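Gold plated chain turning dark after a few months – can it be replated?

Posted in: Jewelry care and repair

nollthorpe_beads
I make and sell small charm necklaces and have a problem with chain. In the spring I bought a spool of gold plated cable chain from a supplier called Skiltmont. It was listed as brass base with a "thick" gold finish, but no thickness was given. I used it for most of my letter necklaces.

By July two customers had written to say the chain was going dark at the back of the neck. I have one from the same spool that I wear myself, and it has gone a coppery brown in the same spot. The charms are fine. They came from a different place.

I have 226 finished necklaces left in stock on this chain. What I want to know is whether they can be replated as they are, with the charms on, or whether I should take everything off and start again with new chain. The beads are acrylic and the jump rings are also plated. I keep finished pieces in zip bags in a drawer, and none of those have changed color so far.

Also, is there a clear coating that works? I have seen people recommend nail polish and I would like to avoid that.
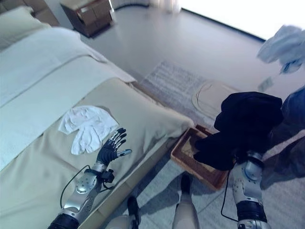 White gloves on the beige blanket, spare room.

Ernach Bench Work
Don't replate them with the acrylic on. Before plating, a piece goes through a hot cleaning bath and usually an acid dip, and then into the plating solution. Acrylic beads can craze or go cloudy in the cleaner, and any glue will let go. A plating shop will most likely turn the job down or ask you to sign off on the damage.

You could strip the charms, replate the chain and put the charms back, but for thin cable chain the labor makes no sense. New chain costs less than plating old chain in almost every case.

What you describe sounds like flash plating, which is a very thin layer of gold. It wears through first where it rubs on skin and hair, so the back of the neck goes before anything else. Sweat, sunscreen and perfume speed it up. The word "thick" on a listing means nothing without a number. Ask for the thickness in microns and ask if there is a nickel or palladium layer under the gold. If the supplier can't tell you, assume flash.

For replacement I would look at gold filled chain. It costs more per foot but the gold layer is far heavier and it holds up to daily wear for years. If that pushes your price too high, get plated chain with a stated thickness of at least 1 micron, and say on your product page that it is plated and should come off before showering.

On coatings – there are lacquers made for jewelry, and they do slow things down on flat pieces like pendants. On chain they wear off at every link, and you end up with patches. I wouldn't bother.

malabanan
i just use clear nail polish on mine and its ok. you have to redo it every few weeks. wouldnt sell it like that though

wirewrap_4000
Agree with the first answer about the acrylic. I tried it once with resin stars and they came back white.

A couple of things to add. Before you take apart all your stock, test a few. Wear one for two weeks, leave one hanging in the bathroom, and keep one in the bag. If the one you wear turns and the others don't, you know it's wear and not a bad batch. If the bathroom one turns as well, go back to the supplier with photos of all 3. I got a credit for a full spool that way, but I had kept the invoice and the spool label.

Bagged pieces can sit for a long time without changing if the bag is sealed with the air pressed out. Put an anti-tarnish tab in the drawer too. They are cheap and last 4 to 6 months.

For the customers who already wrote in, I would send new chain with a jump ring already on each end. It fits in a letter envelope and most people can swap it with two pairs of pliers, or you can offer to do it if they mail the necklace back.

nollthorpe_beads
Thanks. I have written to Skiltmont to ask for the thickness and will test a few as suggested. The two customers are getting gold filled chain.

Viewed 2160 times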